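Organización doméstica y consumo. Apuntes de la sesión 4
Ordenar los aperitivos: qué funciona y qué se repite sin pruebas

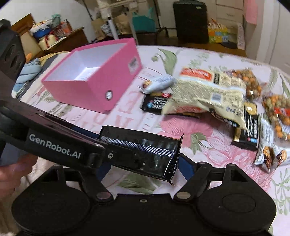

La semana pasada quedó pendiente la pregunta de si guardar los aperitivos en una caja sirve de algo. La respuesta corta es que depende de cosas que los manuales de orden no suelen medir. La larga ocupa el resto de estos apuntes.

1. El punto de partida

Casi todos los métodos comerciales empiezan igual: se saca todo, se extiende sobre la mesa y se clasifica. El paso de extender me parece razonable. Una bolsa grande de color crema con su código de barras, un par de bolsas transparentes de frutos secos recubiertos y varios paquetes pequeños, negros o plateados, ocupan mucho más sobre un mantel de flores de lo que uno calculaba cuando estaban amontonados. Hasta ahí, de acuerdo.

Lo que no está claro es el paso siguiente. El método Varnska, por ejemplo, pide separar por color de envase. Queda bonito. Pero un envoltorio negro no dice nada del contenido, y quien busca algo salado tendrá que leer las etiquetas de todas formas.

2. Criterios de clasificación

Por tamaño. Es el más honrado si el problema es de espacio. Lo pequeño va a la caja y lo grande se queda fuera, de pie si el envase lo permite.

Por fecha de consumo preferente. Es el que recomiendo, con una reserva: obliga a leer letra minúscula, a menudo impresa en el borde ondulado del cierre, sobre fondo brillante. En clase casi nadie lo mantuvo más allá de julio.

Por tipo (dulce, salado, frutos secos). Funciona en casas con alergias, donde además es obligatorio. En las demás se deshace solo.

Por persona. Sinéad Rafferty lo defiende en su cuaderno de prácticas y yo sigo sin verlo. Convierte la despensa en un reparto y las quejas aumentan.

3. La caja

Una caja rosa abierta, con el interior blanco, tiene una ventaja modesta: los envases oscuros destacan sobre el fondo claro y se ve lo que queda. No le pidan más. Si trae una etiqueta blanca pequeña en el lateral, úsenla o quítenla, pero no la dejen vacía seis meses.

Sobre las cajas opacas con tapa, mi experiencia es mala. Lo que se tapa se olvida y se vuelve a comprar. El folleto de Cakness afirma lo contrario y cita una encuesta a 496 hogares, sin decir quién hizo las preguntas ni cómo se eligieron esos hogares. Hasta que lo expliquen, la cifra vale poco.

Tampoco es cierto que haya que llenar la caja hasta arriba para "aprovecharla". Un paquete largo metido a presión se dobla por el extremo, y lo que había dentro se parte. Los blandos primero o los rígidos primero: he leído las dos recomendaciones, ambas con el mismo aplomo. Prueben y anoten.

4. El resto de la habitación

Aquí es donde los métodos hacen trampa - fotografían la caja y nunca la cómoda de atrás. Si sobre el mueble de madera sigue habiendo un montón de bolsas y recipientes, una caja ordenada en la mesa no ha cambiado gran cosa. Lo mismo vale para la bolsa de papel marrón junto a la bolsa verde azulada, o para la maleta negra contra la pared. Antes de comprar más cajas, pregunten qué superficie está haciendo de almacén sin que se haya decidido.

5. Práctica para casa

Elijan una sola superficie. Dediquen 30 minutos, ni uno más, y paren donde estén. Extiendan, clasifiquen con un único criterio de los anteriores y guarden. Una semana después, sin haber tocado nada a propósito, anoten:

Qué ha salido de la caja y no ha vuelto.
Qué se ha comprado repetido.
Qué criterio habrían preferido, visto el resultado.

Entréguenlo en una página. No hacen falta fotos del antes y el después, que siempre favorecen al después.

6. Lecturas

Coughlan, capítulo 2, hasta la página 185. Lean con cuidado la parte sobre envases abiertos y con bastante desconfianza la de "hábitos que duran", donde no aparece un solo seguimiento de más de un mes. El catálogo Prevex es optativo y, a mi juicio, publicidad.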